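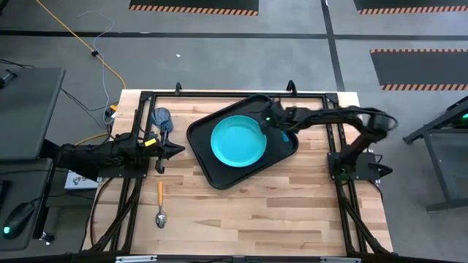
Gripper Tryouts at Bonia, August

Search this site Go

We finally got our two arms bolted up at the Brunton bench, and we've been swapping fingers on them ever since! Mỹ Ninh runs the arms, Diễm Quan keeps the log, and I take the pictures and get in the way.

Tray and plate. The turquoise plate has a shallow lip, and thin rims like that are what we wanted to test first. The right arm is over the corner of the tray, with its little green light on. The left one has the pointed fingers (look for the yellow sticker on the housing).

Also on the table: a blue mesh strainer and a metal spoon with an orange handle. The spoon is my favorite thing in the whole set, because a spoon bowl on a flat tabletop is such a nice hard pickup.

Score so far, for those who asked: 124 tries with the Prandudano fingers, 81 clean lifts. The Trerkeo pads go on next, and they're softer, so I have high hopes for the plate and no idea at all about the strainer. Diễm Quan wants up to 700 tries before we compare anything properly. Mỹ Ninh says we'll need more coffee!

If you've run pads like these on thin rims, please write in and tell us what grip force you used.

6 comments

Share 81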